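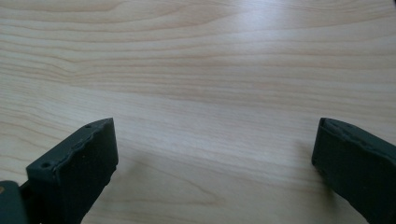 Figure 2. Gripper fingers open over the bare tabletop at the Durnness packing site.

4.2 What changed at the bench

I spent most of September sitting next to the packers at Durnness, and the thing they wanted to talk about was the table. Before the Cevmont cell came in, a bench was yours. You kept your tape on the left, your coffee on the right, and a pile of odd labels wherever it fit. Now the surface has to be clear before the fingers come down, as in Figure 2, and clearing it has become a job of its own (one that never made it into the job descriptions, by the way).

Gisela Montecinos, who has packed there for 18 years, told me she misses the mess more than the lifting. "My shoulders are happy," she said. "But I used to know where I was by what was lying around." I heard versions of this on both shifts - and I'll admit I had gone in expecting complaints about speed.

Speed did come up, mostly from the leads. The site log shows 2264 picks handed back to people out of almost 4000 in the first weeks, so the packers were still doing plenty of packing, just in shorter bursts and on somebody else's cue. A few of them liked the breaks! Others found the waiting harder than the work, and I come back to that in Section 5 with the Jadari interviews.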